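Reading time: 7 min

July 1, 2026

The graphics card came this morning. I had waited for it since January, and when the courier rang the bell I was in the shower, of course, so I ran down the stairs with wet hair and signed the small screen with my finger. The signature looked like a worm. The box is smaller than I imagined. It is the Prinda, the lower model of the two, with the short cooler and only one power plug. I paid with the money from the translation work and I do not feel guilty, or only a little.

I want to write down the whole day, because last time I built a computer I wrote nothing, and then I could not remember which screw went where.

First I finished my work until noon. It was the manual for the dishwasher again, the chapter on error codes, and I was not fast. I looked at the box many times. Then I ate bread and cheese standing up and cleared the desk.

The old card came out with difficulty. There is a little plastic latch at the end of the slot and on my board it sits under the big cooler, where my finger does not fit. Gareth Parsons told me once to use a wooden chopstick, and I did so, and it opened with a sound that frightened me. Nothing was broken. The old card was full of dust, grey and thick like felt. It is a Naylor from my first year in this country, bought second-hand from Denise Sugden when she left the office. It was loud from the first day. I cleaned it with the small brush and put it in the bag of the new one, and I was a bit sad, which is foolish for a card.

The new card went in at the second try. The first time I had forgotten to take off the second metal cover at the back of the case, so it stood crooked, and I pushed more than I should. I must learn to look before I push. Then the power cable, then the side panel, then the switch. The fans turned, the screen stayed black. I sat with my hands on my knees and thought of the price.

It was the monitor cable. I had plugged it in the board and it must go in the card. I know this very well. I have explained this to my own mother on the telephone.

After that it was the driver. I removed the old one with the tool that Kagiso Kruger recommends on the forum, in the safe mode, and restarted, and everything was very large on the screen, the icons like dinner plates. The new driver took a long time to download. It wanted me to make an account before it would show me the settings page. I do not understand why a piece of metal in my own computer must know my email address. I made the account with the address I keep for shops.

Then I could test. My old card gave 1,057 points in the Flellitz benchmark, at the middle setting, and I had this number on a yellow paper stuck to the monitor since winter. The new one gave 3,772. I ran it again because I did not believe it, and the second result was a few points lower, which I believe more. I took the yellow paper down and wrote the new number on the other side.

In the game it is not so dramatic. I limit it to 60 frames per second because my monitor cannot show more, and the old card could reach this only if I looked at the floor. Now it stays there also in the town with the market and the rain. The best thing is the noise, or that there is so little. At the desk I could hear the clock from the kitchen. I did not know that this clock is so irregular.

One thing worries me. When the page on the screen scrolls quickly, I hear a thin whistle from the case, high, like a mosquito in another room. I read that it is called coil whine and that it is not dangerous. Some people write that it goes away after a week, and other people write that the first people are only getting older and cannot hear it any more. I wrote a message to Kagiso with a recording. He answered that he hears only my neighbour's dog.

I should also write about the memory, because it was the point on which I was not sure. This card has less of it than the dearer model, and all the reviewers complain. For films, for my translation program and for games of some years ago I think it is enough. If I wanted to play the new Kasberg at the highest textures it would not be enough, but I tried the trial version this evening at the medium textures and I could see no difference in the trees. Perhaps I do not look at trees correctly. The loading was quick. There was one stop of half a second when I entered the harbour, and then not again. 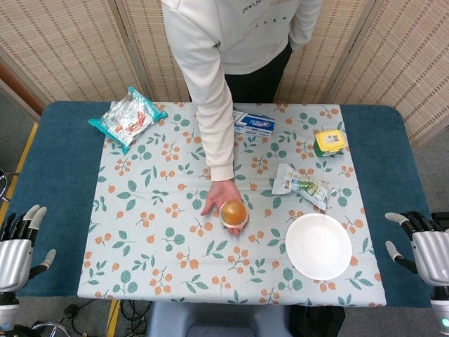 Marjorie Treloar
Technical translator and keeper of this diary

Evie Cropper called at 7 to ask if I come to swim. I told her I am busy with a computer and she laughed for quite a long time. She uses the laptop from her work for everything and has never opened it, and she is happier than me. I promised to come next time. I asked if her nephew wants the old card, for his first computer, and she will ask him. I should tell him that it is loud. I should also find the adapter for the power, it was in the shoe box with the chargers, but I gave some of these away in spring and I am afraid it went with them.

Still to do: tidy the cables, they are now lying against the lower fan and I can hear them touch when the case becomes warm. Lower the power limit a little, Kagiso says one loses almost nothing and the card runs cooler. Keep the receipt with the warranty paper in the blue folder, not in the drawer. Write to the shop about the second screw for the bracket, because in the bag there was only one and I used an old one from the Naylor, which is black and does not match.

My eyes are tired. I will run the benchmark once more with the window closed and then I go to bed.

We use cookies to remember your preferences and to count visits. Accept all | Manage settings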